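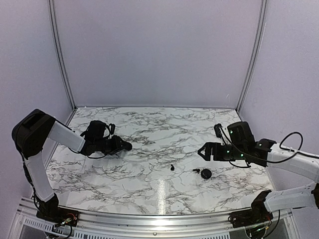

Ketill Oddsson said the ferry would not wait, and that Elif had known this when she bought the ticket. He said it twice, the second time to the window. The boat to Vornero left at six whether the mail was on it or not.

Elif went on packing. She had 52 letters from her father, tied with kitchen string, and a map he had marked in pencil. The house he wrote from had been sold in October. She wanted to see it anyway.

"You could call them," Ketill said.

"I did call. They don't answer."

He carried her bag down to the hall and stood there holding it.

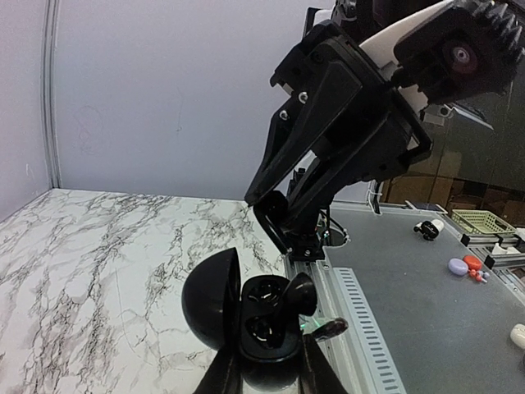
Her father had gone deaf in one ear before he left, and it had made him a loud man on the phone. He wrote better than he talked. In his last letter he described the new owner's son, who never looked up and kept a black earbud case open on the table beside his plate, the lid swung back, all through supper. He had liked the boy. Elif read that page again in the hall — standing up, with her coat on — and put it in her pocket.

"All right," she said. Ketill opened the door.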